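Keeping a Two-Arm Dish Cell in Good Shape
Last updated: September

We've had a pair of small arms on the bench at our Trillville workshop for two years now, practicing the kind of kitchen chore most people do half asleep, and over that time I've picked up a few habits that keep the whole thing pleasant to live with. None of them takes long, and you likely have most of what you need in a drawer already.

Fingers first

Wipe the gripper fingers with a barely damp cloth before you power up, then close them slowly and look at the seam. The tips should meet evenly all the way up. Dust likes to settle on the flat blocks lower down — a soft paintbrush is lovely for that. I keep 16 short strips of old T-shirt in a Nastley tin and use a fresh one each time.

Plates, rack and cables

Plastic plates are kind to fingers and table alike, and it helps to have them in colors you can tell apart at a glance. Stand them in the same end of the rack every time, so the arm has room to come in.

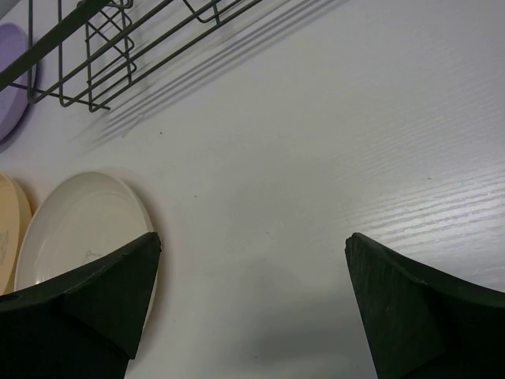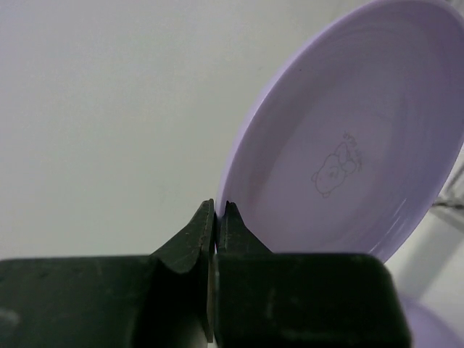
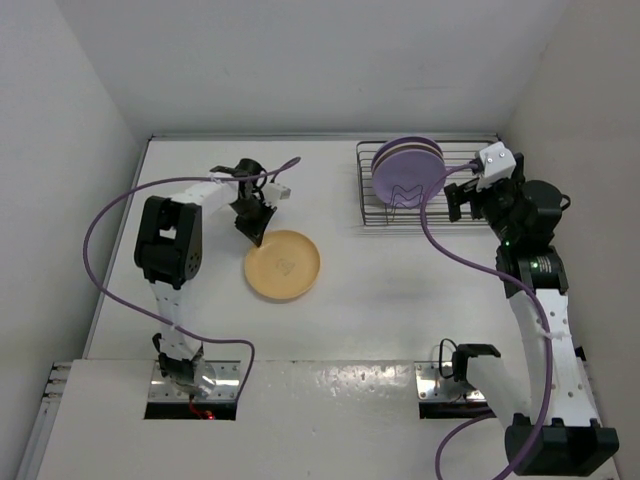 Leave the cable plenty of loop at the wrist, and tie it to the long link: 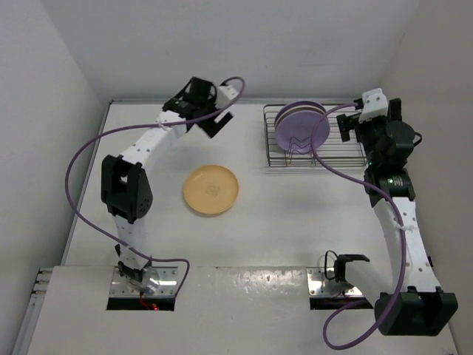 Checking the cable slack

With the power off, move each arm by hand through its full reach and watch the cable the whole way. If it pulls straight anywhere, snip the tie, give it a little more and tie it again. Our Panicker ties come 81 to a bag, an odd number I've never understood, and a bag has lasted us over a year.

Mounting plates

Go around the screws with a hand driver, snug and no more. Our Skesotari notebook hangs by the door, and anything that needed a turn gets written down there with the arm it belongs to.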